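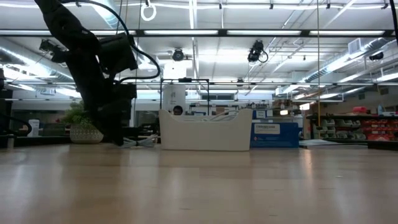

gatepost_9
We're at 434 demos of the cable-into-bin task and I doubt the next hundred will teach the policy much. Same table, same ceiling lights, same plant behind the arm. The cables beside the gripper are in one tangled bundle, white and gray, with more of them already in the bin. Groen wants 1,000 before anyone trains. Why?

mossyrelay
Because 200 wasn't enough at Womotham. Ours grabbed air half the time.

gatepost_9
Was that the count, or 200 takes of one cable in one spot?

mossyrelay
Mostly one spot, fair. Still disagree – you need volume before variety shows up in the numbers.

tin_lark
Lanska stopped at 320 and moved the bin every ten. Worked for them, or so they say. I haven't seen a failure log.

gatepost_9
Nor have I. I'd train on what we have tonight and keep 34 back for testing.

mossyrelay
Fine, but post the misses too. Larnville never did.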